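2018年6月7日
腕部相机 / 曝光 / 线缆跟踪,接着上回没写完的那一页

先把昨天留下的尾巴交代掉。昨天走之前我把Jolow那边的驱动升了一版,想着顺手的事,结果今天一早上来Kastport就报话题类型对不上,整条感知链路全哑了,控制那边倒是好好的,所以界面上看着一切正常,手臂也能动,就是画面停在启动那一刻。我对着一张静止的画面调了好一阵增益,还纳闷怎么怎么调都没反应!后来去看消息头里的序号才发现根本没在走。升级把图像消息里的曝光字段从整数微秒改成了浮点毫秒,字段名都没换。先退回旧版,升级的事另开一条,别跟今天的活混在一起。

顺手在查看界面上加了个小东西:图像超过一小会儿没更新,画面四边就变橙色。早该加了。以前都是靠人眼去看画面里有没有东西在动,手臂停着的时候谁也看不出来。

好,今天正经要干的是曝光。

问题大家都知道,夹爪伸到工作区那一侧的时候,腕部相机正对着强光,自动曝光就开始发疯。我原来的理解是亮的地方太亮,相机往下压,暗的地方就没了。今天把日志里的曝光值和夹爪位姿画在一起看,发现方向反了:很多时候曝光是往上走的。原因在手指。手指离镜头太近,又是深色的,一旦占了画面一大块,平均测光就觉得“哎呀好暗”,于是把曝光时间拉长,背景原本还剩一点层次的地方就彻底白掉了。手指张开的时候好一点,合拢或者转腕的时候最糟。也就是说我们自己的夹爪在给自己的相机捣乱。

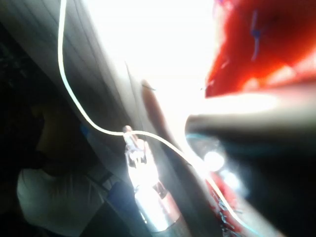

所以第一件事是把手指从测光里抠掉。驱动支持传一张权重表,网格很粗,不过够用。我一开始偷懒,手画了一张固定的表,手指常待的格子全部给零。张开的时候没问题,一合拢手指就跑到权重不为零的格子里去了,曝光跟着抽一下,再张开又抽一下,画面像有人在拨灯的开关。所以还是得老老实实按关节角投影。

投影这部分比我想的省事。手指模型Cabello的控制包里本来就有(做碰撞检测用的那套粗网格),拿过来用当前开合量算一下位姿,投到图像上取个外轮廓,往外膨胀一圈,再缩到测光网格的分辨率。膨胀那一圈一定要留宽一点,手指在那个距离上是严重失焦的,边缘糊出去一大片,按几何轮廓抠会剩下一圈灰乎乎的东西。我先是抠得很紧,看着轮廓严丝合缝挺得意,测光值还是偏,放大了看权重表才明白那圈糊边占了多少格子。

膨胀量现在写死在配置里。理论上应该按离焦量算,先不折腾。

第二件事,过曝的那一大块怎么办。抠掉手指以后,测光就老实地去照顾剩下的部分,剩下的部分里最亮的是背后那片光,于是这回曝光真的往下压了,压得有点过,暗处的布料折痕几乎看不见。我试了两种办法:

一种是给权重表再乘一层“饱和惩罚”,已经饱和的格子降低权重,当它们不存在。好处是简单,坏处是有正反馈:饱和了就不管,不管就更容易饱和,最后白的那块会自己长大,把旁边还有救的格子也吞进去。我在回放里看着它一圈一圈往外扩,还挺好看的,但是不能用。

另一种是只看目标附近。规划器反正知道指尖接下来要去哪儿,把那个点投到图像上,围着它给一个高斯权重,别的地方只给一点点底。这个效果立竿见影,目标附近的亮度稳住了,远处白就让它白去。麻烦在于目标点本身是感知给出来的,感知丢了目标,权重就不知道往哪儿放。现在的处理是丢了以后先保持上一个位置,保持一会儿还没找回来就慢慢退回均匀权重。“慢慢”很重要,一下子切回去曝光会跳,一跳就更找不回来了。

我倾向第二种。第一种的代码留在分支里没删,名字里带了“勿合并”三个字,看到的人请尊重一下这三个字。

顺带记一下,高斯的宽度我调了好久,太窄的时候一块反光就能把整个曝光带跑。金属件上的高光真的很要命,夹爪转一个小角度,高光就从一个鼓包跳到另一个鼓包,如果权重只盯着那一小块,曝光就跟着一起跳。宽一点,让周围的布料也进来投票,就稳多了。

线缆

白线在亮背景前面怎么跟,这个老问题今天算是往前挪了一小步。

旧的做法是找亮的细长结构,拿脊线滤波跑一遍,连起来就是中心线。背景暗的时候漂亮极了,线走到哪儿跟到哪儿,拐弯也不怕。可是线一走到过曝区边上,白的线配白的底,脊线响应直接没了,更气人的是布料受光的那条边会冒出来顶替它:又亮又细又长,比线还像线。跟踪器二话不说就跳过去,然后信心满满地告诉规划器线在布边上。

今天加了几条约束。一是曲率,线是连续弯的,相邻两帧之间中心线的形状不会突然变直,突然变直就要打个问号。二是宽度,线的宽度按距离换算应该差不多是定值,布边那种亮条一头宽一头窄,宽度一变就露馅。三是两侧,线的两侧通常都比它暗,布边只有一侧暗,另一侧是布。第三条最管用,几行代码的事。我把它写成了两侧梯度的比值,比值太悬殊就降分。

不过第三条碰上线正好搭在光亮背景边缘的时候会误伤,一侧暗一侧白,跟布边的样子一模一样。这种情况现在靠曲率和前几帧的记忆硬撑。撑不住就报丢失,让规划器停在原地。我宁可它多报几次丢失!跟错了往前走比停下来难收拾得多,上次夹住布边往外一拉,整块料都跟着走,后面重新铺了半天。

颜色也试了一下,想着红的料子在背后的时候白线应该特别好分。确实好分,可惜曝光一高,红料受光的地方会往橙里偏,再高就往白里走,颜色阈值就得跟着曝光改,改着改着就变成了一张查找表。先不走这条路,颜色只拿来当个弱先验,权重给得很低。

时间戳

这一段浪费了今天最多的时间,务必写清楚,省得下次再掉进来。

抠手指的掩膜在手臂静止的时候位置很准,手指一动就慢半拍,快速合拢时掩膜整个落在手指后面。我第一反应是投影用的关节角太旧,去查插值,插值没问题。然后怀疑标定,重新标了一遍手眼,结果跟旧的几乎一样(这一遍倒也不算白标,至少知道旧的还能用)。最后老老实实拿指尖在画面里来回晃,把图像里指尖的位置和关节角曲线对相关,峰值偏了13毫秒。

13毫秒哪来的呢?图像时间戳打的是驱动收到完整一帧的时刻,控制那边的时间戳是采样时刻,中间差着传输,再加上半个曝光时间。传输那部分基本是固定的,曝光那部分随自动曝光在变,所以暗的时候偏得多,亮的时候偏得少。这就解释了为什么上回我写死一个补偿量,在一边调好了,到另一边又不对,当时还在本子上骂了标定板,对不起标定板。

改法:驱动里把时间戳往回推到曝光中点,曝光值从同一帧的元数据里读,不能读当前设置值!当前设置值是给后面的帧用的,从设下去到真正生效隔着两帧。我第一版就是读的设置值,曝光稳的时候看不出毛病,一变就错,而我们需要它的时候恰恰是曝光在变的时候。

改完以后掩膜贴得很牢,合拢张开都跟得住。看着掩膜黏在手指上来回动,心情好了不少,去倒了杯水。

控制环

控制环现在跑120赫兹,图像远没有这么快,中间用预测补。原来的预测是拿最后两次观测做线性外推,线一晃,外推就过头,手臂跟着过头,一来一回就抖起来了。指尖越靠近目标抖得越明显,大概是因为近了以后图像上一点点位移换算过来的修正方向变化很大。

换成了带阻尼的预测,外推的速度随时间衰减,超过一定时间没有新观测就衰减到零,等于原地等。顺便把修正量做了限幅,离目标越近限得越紧。抖动基本没了,代价是最后一段慢得像在打瞌睡。慢就慢吧,等感知那边再稳一点,再把限幅松开。

还有一个小坑:限幅是加在末端坐标系里的,而日志里记的是基坐标系下的指令,我拿着日志看了半天觉得限幅没生效,各个轴都超了。坐标系一换就都在范围内。日志里以后两个都记,字段名带上坐标系后缀,别嫌长。

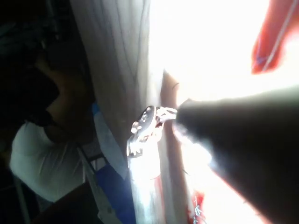 规划这边跟着要改的是接近方向。现在的规划器挑接近方向只看碰撞和关节余量,完全不管相机看到的是什么,于是经常挑一条几何上最舒服、视觉上最瞎的路,一路对着光走过去,到了跟前手指又正好挡在目标旁边。我想在代价里加一项可见性:候选路径上取几个点,把手指投影进图像,看离目标的投影有多远,太近就加分(代价的分,越高越差)。手指投影的代码今天已经有了,白捡的。

光照那一项难一点。最简单是记一张图,腕部姿态分成格子,每个格子存一下走到那里时画面里饱和像素的比例,规划的时候查表。问题是光是会变的,上午和傍晚完全两码事,表存久了就是错的。可以给它加个遗忘,旧的记录慢慢不算数。或者干脆不存,到了预备位置先原地小幅转一下腕,看哪边饱和得少就从哪边进。后面这个笨办法我反而比较喜欢,不用维护状态,坏了也容易看出来。碰撞余量要多留,转腕的时候手指扫过的范围比看上去大。

还有人的问题。工作区旁边有人在的时候,接近方向的候选要先砍一遍,朝人那一侧的直接不要,不进代价,当硬约束。目前这块是在配置里手写的一个禁区盒子,启动前自己核对。我知道这样不优雅,但在可见性代价调稳之前我不想让任何“聪明”的东西去碰这个约束。速度上限也保持原样,谁要改先在本子上写一条。

Rutov回放

回放工具今天炸了一次,炸得很有规律:每次放到第798帧就退出,没有报错,就是没了。换一段日志,不炸。换回来,还是798。我以为是那一帧的数据坏了,单独抽出来读,好好的。

查下来跟那一帧的图像一点关系没有。那一帧之后紧跟着一次曝光跳变,日志里曝光字段写了个空值(就是前面说的丢了目标切权重的那个瞬间,老代码会先清空再写),回放那边读到空值直接往下算,时间戳推成了一个非数,排序的时候就散架了。所以修两头:写的那边不许出现空值,没有新值就沿用旧值并打个标记;读的那边遇到空值跳过,打一行警告继续放。读那边一定要宽容,旧日志里这种空值肯定还有,总不能都扔掉。

另外回放缓冲从默认改成了500帧。原来的太小,来回拖进度条的时候老是重新解码,拖一下卡一下,对曝光这种要前后反复比的活特别折磨人。改大以后顺滑多了,内存多吃一些,台式机没感觉,笔记本上开着别的东西可能会慢,嫌慢的自己在本地配置里改小,不要提交。

回放还加了一个叠加显示:测光权重半透明地盖在画面上,旁边一条小曲线是曝光值。这个东西我应该第一天就写,有了它以后,前面那个饱和区自己长大的毛病一眼就看出来了,之前我光盯着数字猜了好久。快捷键是W,跟播放控制那几个没冲突,跟截图的那个挨着,按错了会往目录里扔一堆截图,已经按错过好几次了。

对了,叠加显示用的是回放时重新算的权重,不是当时在线用的那份。两者理论上一样,前提是代码版本没变。拿旧日志看的时候请记住这一点,看到的是“如果用今天的代码会怎样”。要看当时真正用的,得打开原始记录那个选项,旧日志里没存就是空的。

杂七杂八

指尖附近有时候会冒出一团圆圆的光斑,反光或者杂散光,没细究。它会被当成亮目标吸走特征点。暂时在特征提取里加了个圆度过滤,又圆又软的亮斑不要。圆度阈值随手写的,没认真调。金属件上的高光也有圆的,所以阈值不能太狠,狠了以后连件上的鼓包都一起滤掉,那就什么都不剩了。

半透明的塑料件还是检不出来,亮光里它跟背景一个颜色,只剩一点边。我们现在靠线来间接定位:线跟住了,沿着中心线找宽度突变的地方,那里多半就有东西。这招对夹在线上的件管用,对单独放着的没辙。想试试曝光交替,一帧长一帧短,短的那帧专门看亮处,长的看暗处。Jolow的驱动据说支持按帧序列设曝光,文档里就一句话,没例子。前面两帧延迟那个坑在这里会变得更难缠,得先确认元数据里的曝光值是逐帧的。

交替曝光还有个顾虑,控制环的有效图像频率会减半,预测那边要扛更久。如果限幅还维持今天这么紧,应该扛得住,就是更慢。

深度就不提了,这个距离上基本没有能用的。

参数改动记一笔,免得过两天谁拉了代码说怎么跟以前不一样:
测光方式从平均改为权重表,默认打开手指掩膜
掩膜膨胀量调大
目标权重默认打开,丢失后先保持再缓退
线缆跟踪加了宽度、曲率、两侧梯度三项,旧行为可以用配置开关切回去
图像时间戳改为曝光中点(这条影响所有下游!自己模块里写过固定补偿的,赶紧删掉,不然补两遍)
预测改为带衰减
回放缓冲500帧

时间戳那条我在Kastport的消息说明里也写了,旧日志不改,靠版本号区分,读日志的库会自动判断。有个例外是去年十月录的那批,那批根本没写版本号,读进来一律当旧的处理,应该没错,我抽着放了几段,掩膜位置看着对。

没做完的:
转腕找角度,只写了接口,里面是空的。
可见性代价写了一半,投影距离那部分能跑,权重多少合适完全没数,现在是零,等于没开。
圆度阈值。
两侧梯度在亮背景边缘误伤的情况,需要挑几段专门的日志出来做回归,现在全靠我记得哪几段里有,太不靠谱了。想法是在Rutov里加个书签功能,放到一半按个键就记下来,带一句话备注,回归的时候按书签跑。先看看它那个日志索引格式能不能往里塞东西,不能的话就在旁边放个小文本文件,土是土点。
驱动升级那条还没开,字段改名的事要先跟Cabello的控制包对一下,那边有个监控脚本也在读曝光字段,我不确定它读了拿去干嘛。

下午最后又跑了一遍完整的接近流程,用的全是新配置,停在预备位置之前没有报过丢失。最后一段没跑,限幅那里还想再看一眼日志。机器停在初始位,急停按着的,要用的话先松急停再起Kastport,顺序反了控制包会起不来,重启一次就好。

分支已经推上去了,说明写得很潦草,以这一页为准。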